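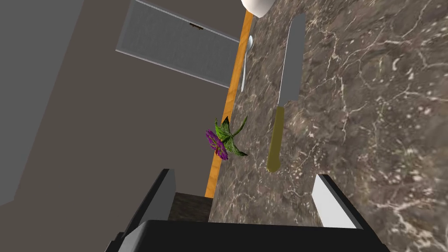 Fig. 4. Kitchen scene in the simulator, wrist view, gripper open.

4.2 Your first pick

Time to grab something! Start with the knife — its handle is a much easier target than the thin spoon.

1. Load the Orport kitchen scene and press Reset.
2. Set arm speed to 100.
3. Steer until the olive-yellow handle lies between the fingers.
4. Lower slowly, close, then lift.

Note: the flower overhangs the worktop edge. Leave it for section 4.5, where Feng-yi Huang's team has a lovely trick for it.

Caution: never switch to the real club arm with speed above 125.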